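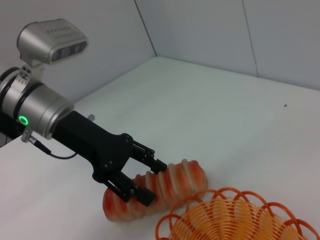
**Which Sourdough Rises Best? Rye vs. White Starters**
Felicja Krawczyk and Jinlong Lü
2025-05-27

We started this project in September with a jar of flour and water and no idea what we were doing. By the second month we were both completely hooked! Our question was simple: does a starter fed on whole rye raise a loaf better than one fed on plain white flour?

**What we did**

We kept 2 starters, one rye and one white, on the same shelf in Jinlong's kitchen. Both got the same tap water and the same feeding times (yes, even over winter break, when Felicja took the jars home on the bus in a lunch bag). Every test loaf used 400 g of white bread flour from the Wasilewska mill, so only the starter changed. We let the dough rise in a straight-sided jar with tape on it and marked the level every half hour.

Our first batches were a mess. We had been stirring the starters at different times of day, and the marks on the tape jumped all over the place. Ms. Mokoena suggested we feed both jars the evening before and leave them alone until morning, and that helped a lot.
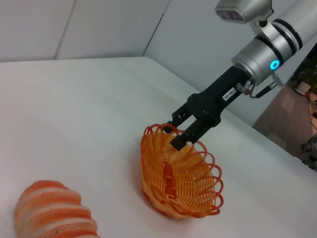
**What we found**

The rye starter was faster in every fair test. Its dough reached double height well before the white one, and it smelled great, sort of like apples and yogurt. The white starter caught up if we gave it enough time, and its loaves came out just as tall. Celina Walczak tasted both for us and liked the white loaf better because it was less sour.

Kitchen temperature is our weak spot. On cold mornings both doughs crawled, and we only bought a thermometer halfway through, so the early results can't be compared with the later ones.

**Next time**

We'd love to try a half-and-half starter, and to weigh the water instead of using a measuring cup. Both jars are still alive, and Felicja is feeding them over the summer.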